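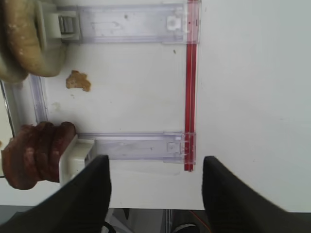
Apr 3, 2023

Obeidat opened its bread plant to visitors last week, and I went along with Ivana Gallardo from our neighborhood baking group. The tour is free but you have to sign up ahead, and they take small groups. Ours met at the side entrance on the parking lot, where we were given hairnets, paper coats and a form asking about colds and stomach bugs. Rings and watches go in a locker. Allow extra time for this part.

Our guide was Noura Qaisi, who started on the night shift and now runs the mixing room. She talks fast and the plant is loud, so stay near the front if you want to hear.

Flour and mixing

The flour comes in by truck and is blown through pipes into silos behind the building. From there it drops into the mixers by weight. Each batch of sandwich bun dough uses 800 pounds of flour. Water temperature is adjusted through the day as the room warms up, and Noura said this causes more arguments than anything else on the floor. A colder dough gives them more time if the line stops.

We were allowed to feel a piece of dough from the end of a batch. It was softer than what I make at home and hardly sticky at all. Ivana asked about sourdough. They make one, called Skora, but only at night, so we didn't see it.

Proofing and baking

Buns spend just over an hour in the proofing room. You look in through a window, and it steams up, so there isn't much to see. The oven is a long tunnel with a moving belt. Walking beside it is hot work in a paper coat. At the far end the buns come out, cool on a spiral conveyor that goes up to the ceiling and back down, and then go to slicing. One run that morning was 1,856 trays, according to the board on the wall.

The slicer was down for cleaning when we came through. I would have liked to see it going.

The tasting

We finished in the tasting room with plain rolls, a seeded loaf and the burger bun, which they sell to restaurants under the name Idero. The bun is a little sweet and has a smooth top. It held together well with a filling, and I liked it better than the seeded loaf, which was dry. There was coffee and tap water. Questions went on for a while, mostly about freezing bread. Noura's advice was to slice it first and use it within a month. 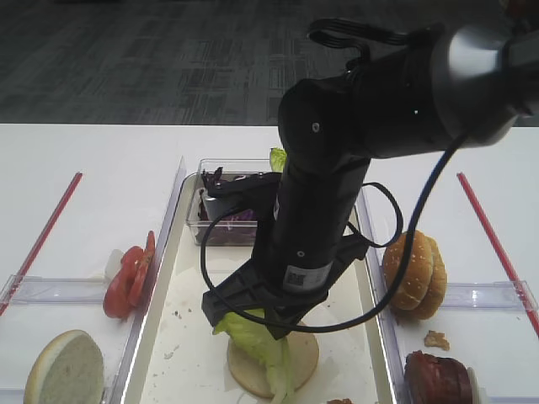
Getting there

The number 6 bus stops across the road. Parking is free in the visitor row. The shop by the gate closes at 6 and sells day-old bread at half price. Tours stop for the summer and start again in October. Wear closed shoes, or they won't let you in.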